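Senior Speech Pathologist (Paediatric Feeding and Communication)
Urnberg Children's Therapy Service

Position type: Permanent, part-time (29 hours per week)
Location: Urnberg, with outreach to Mirkolau
Reports to: Vlastimil Oravec, Manager, Allied Health
Applications close: 5 pm on the last business day of March

About the service

Urnberg Children's Therapy Service provides speech pathology, occupational therapy and physiotherapy to children from birth to school leaving age and to their families. The service operates from a single-storey clinic in Urnberg and conducts regular outreach to the township of Mirkolau, where sessions are held in the community health building, in the preschool and in family homes. The clinical team comprises 33 staff across the three disciplines, supported by an intake and administration unit.

Referrals are accepted from general practitioners, paediatricians, child health nurses, schools and parents. The paediatric feeding program has grown steadily and now accounts for a substantial share of the speech pathology caseload. This position has been created to provide senior clinical leadership in that area.

The role

The Senior Speech Pathologist will hold a mixed caseload of children with feeding, swallowing, speech and language needs. Approximately half of the successful applicant's clinical time will be allocated to feeding, including mealtime assessment, graded exposure to new foods and textures, and the preparation of written mealtime management plans for use at home, in child care and at school.

The remainder of the caseload will consist of early language, speech sound disorders and the introduction and review of augmentative and alternative communication systems. The position also carries responsibility for the clinical supervision of three early-career speech pathologists.

Key responsibilities

Assess and treat children referred with oral feeding and swallowing difficulties, in accordance with the service's clinical guidelines.
Prepare reports and mealtime management plans in plain English, and review these with families at agreed intervals.
Coach parents, carers and educators in the use of strategies between appointments.
Provide fortnightly supervision to early-career staff and contribute to their annual performance reviews.
Attend outreach sessions in Mirkolau on two days each month. A fleet vehicle is provided.
Maintain records in Drudum, the service's client information system, within the required timeframes. Training is given at commencement.
Participate in the joint feeding clinic with occupational therapy and dietetics.

Selection criteria

Essential

1. A recognised degree in speech pathology and eligibility for certified practising membership of the relevant professional association.
2. A minimum of five years' clinical experience with children, including demonstrated experience in paediatric feeding and swallowing.
3. Demonstrated ability to supervise and support less experienced clinicians.
4. Well-developed written and verbal communication skills, including the capacity to discuss sensitive matters with families.
5. A current driver's licence and a working with children clearance, or the ability to obtain one prior to commencement.

Desirable

6. Experience in a rural or regional setting.
7. Experience in working with interpreters.
8. Familiarity with high-technology communication devices.

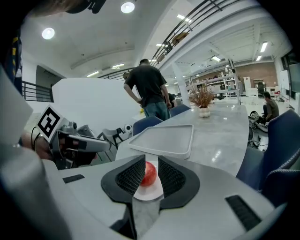
Conditions and benefits

Salary will be determined according to qualifications and years of experience. Employer superannuation contributions and leave loading are payable in addition to salary. Salary packaging is available to all permanent staff. A relocation allowance of up to $2000 may be claimed by applicants moving to the district from elsewhere – receipts are required.

The successful applicant will have access to an annual professional development allocation, and may apply for the Hirano Study Grant after 12 months of continuous service. Flexible start and finish times can be negotiated, provided that clinic hours are covered. Appointment is subject to a satisfactory criminal history check and a probationary period of six months.

How to apply

Applications must include:
a covering letter of no more than 3 pages addressing the essential selection criteria
a current résumé
the names and contact details of two professional referees, one of whom must be a current or recent supervisor.

Applications should be lodged through the Careers section of the service's website. Late applications will not be considered unless an extension has been granted in writing before the closing time. Interviews will be held in Urnberg or by video link, and shortlisted applicants will be asked to discuss a de-identified case provided in advance.

Enquiries about the position may be directed to Vlastimil Oravec, Manager, Allied Health, through the Urnberg reception desk between 9 am and 4 pm.

Urnberg Children's Therapy Service is an equal opportunity employer. Aboriginal and Torres Strait Islander people, people with disability and people from culturally diverse backgrounds are encouraged to apply. Applicants who require an adjustment at any stage of the recruitment process should advise the intake and administration unit when lodging their application.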